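4.3 Comparing the jointed gripper with the parallel gripper

Run this comparison after the wrist is calibrated (section 4.1) and before any task recordings are made. Both grippers use the same mounting plate, so the arm does not need to be re-zeroed between runs.

CAUTION: Keep the stop button within reach. Do not put a hand between the gripper and an appliance door while the arm is powered.

1. Set the Navarro controller to Manual and limit the grip force to 11 N.

2. Place two capped plastic bottles upright on a table next to the refrigerator. Use caps of different colors so that the target can be named in the run log. Bottles of 500 ml are suitable.

3. Lower the arm until the fingers point at the bottom drawer of the refrigerator. Check the head camera view. The gripper, the drawer, and both bottles must be visible without moving the head.
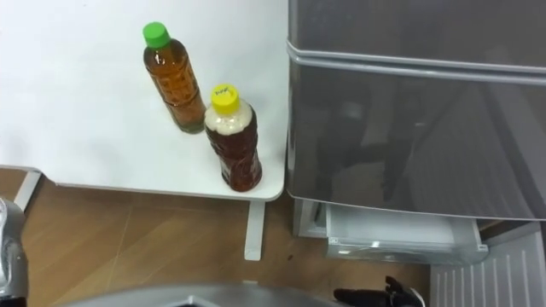

4. With the drawer partly open, save the arm position as LOW START. All drawer runs for both grippers begin from this position.

5. Close the fingers on the front lip of the drawer and pull at the slow setting. Stop if the controller shows a side load warning — the drawer is being pulled at an angle.

6. Push the drawer closed and repeat for a total of 18 runs. Log each run as held, slipped, or stopped.

7. Raise the arm to table height and grip the nearer bottle below the shoulder. Lift, hold, and set down. Repeat with the farther bottle.

8. Power down, fit the Vanora parallel gripper, and repeat steps 1 through 7.

NOTE: Glossy doors return a reflection of the robot. If the depth image shows a false object inside the door, turn on Mask Reflective Surfaces in the camera menu. Use the same mask setting for both grippers.

NOTE: Ridged bottles may read as slipped when the fingertip pads settle between ridges. Check the video before logging a slip. Replace the pads after about 19 hours of use.

Related items
Dulholm wrist: calibration
Navarro controller: force limits
Vanora parallel gripper: fitting and removal
Allstead head camera: mask settings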